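We use cookies to remember your preferences. Accept all | Manage settings

In defence of the messy table

My friend Loukia Alexiou clears her kitchen table before she's even got her shoes off. I love her, but I reckon she's wrong. A table is where a household thinks out loud, and mine does plenty of thinking! 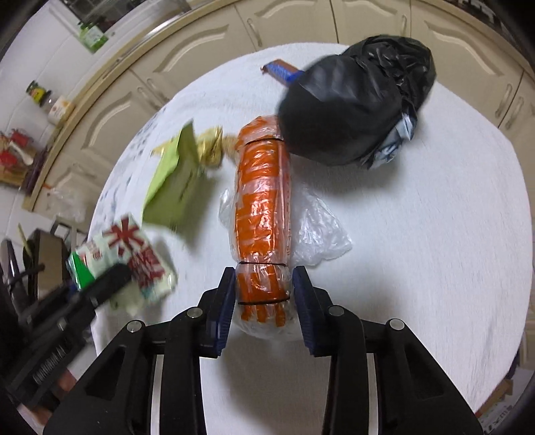

I put a good tablecloth on mine anyway, and then I let things land. People say a white one is asking for trouble (my sister says it weekly). But a chocolate bar, a yellow-green gift bag and a crinkle of gold foil look quite festive on it, and I'd sooner sit down to that than to a bare slab and a bowl of fake lemons.

Wrappers are where I draw the line, mind you. Stuff can stay, rubbish goes.
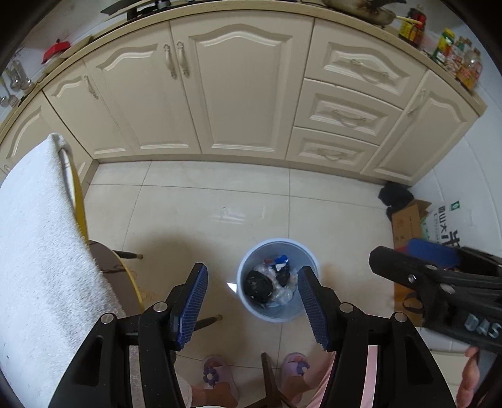 So my whole system is one sort, after tea, for as long as the kettle takes. Anything with a use left in it keeps its spot until the weekend. Loukia gives me 30 days before I crack and buy storage tubs. She can keep waiting.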